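4. Where the washing-up gets done

Readers who have followed us this far will know how fond we are of the sink as a place to study family life, and it was at the sink that most of our Laxdal conversations ended up sooner or later.

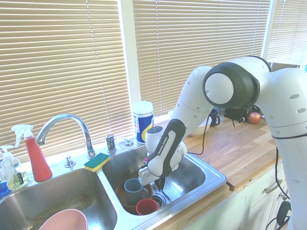 Figure 4. Double-basin kitchen sink with dishes in the right basin.

Graham Mottram, reading an early draft, felt we were making too much of the second basin, and that people with only one manage to talk over the plates just as well. We took this to heart and went back to the diaries, all 2367 entries of them, with a fresh pot of coffee. Of these, 562 mention a quarrel or a making-up during the dishes, and 559 of those name the person who was drying — a detail we had never asked for! The Plusetby households, who mostly have a single basin, wrote just as warmly and at just as great a length as their Laxdal neighbors.

So we have softened our claim. What seems to matter is that two people stand side by side, with their hands busy and their eyes on something else, and we come back to this in Section 5, where the July interviews are set out.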